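Adding waypoints to a simulated assembly cell

These steps cover moving an arm between a parts tray and an assembly fixture in simulation, using waypoints in place of one long planned path. You need the Stollilex planner installed and the Cusi viewer open beside it. The example cell is the one from the Skarkbridge download.

1. Load the cell and let the physics settle. If parts jump at the start, their collision shapes overlap. Fix that first.

2. Set your frames. Give the fixture its own frame and define every place pose against it. If the fixture moves later, the poses move with it.

3. Add a waypoint 50 mm above each pick and each place. Plan freely between these points, then use a straight line for the last stretch down.

4. Limit speed on the straight sections. I use 40 per cent. Gripper speed is set separately, under Tools.

5. Turn on the wrist view. The overview tells you if the arm will hit something - the wrist view tells you if the fingers will. Keep both open while you step through.

6. Raise the planner's limit to 4,000 samples if it fails near the fixture. If it still fails, move the waypoint, not the limit.

7. Save the waypoints to a separate file from the cell. Reloading the cell overwrites anything stored inside it.
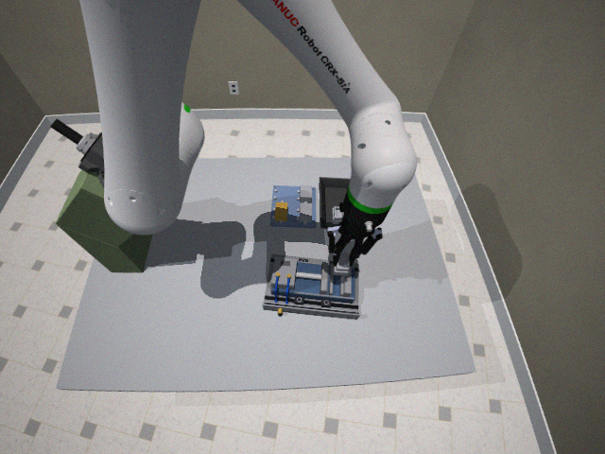
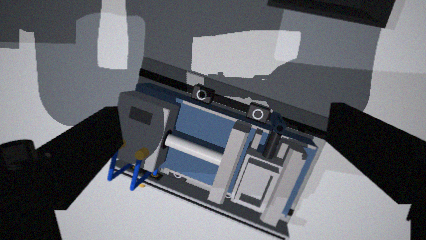

The fixture from between the gripper fingers.
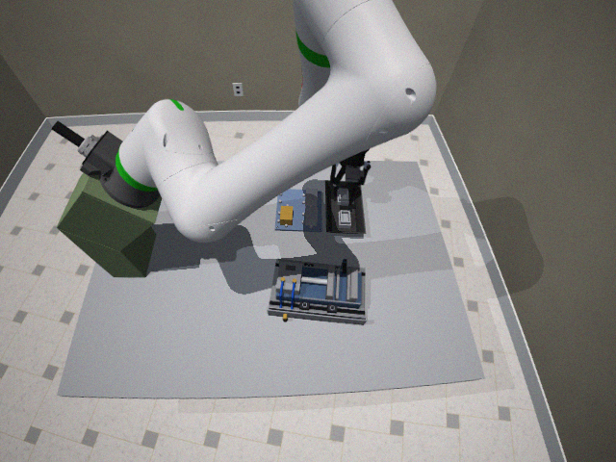

Posted by Maritza Giraldo, Thu 17 May | Filed under: Planning

Comments

wasau_tom: Step 7 caught me out. Lost a whole afternoon's poses.

Petra L: Does the straight line setting check for collisions along the way, or only at the end point?

Maritza Giraldo: All the way along, as long as "check path" is ticked.

Petra L: It wasn't. Thanks.

Related
Naming frames so you can find them again
Importing a cell into Wasau
Why your gripper closes too early
Reading the planner log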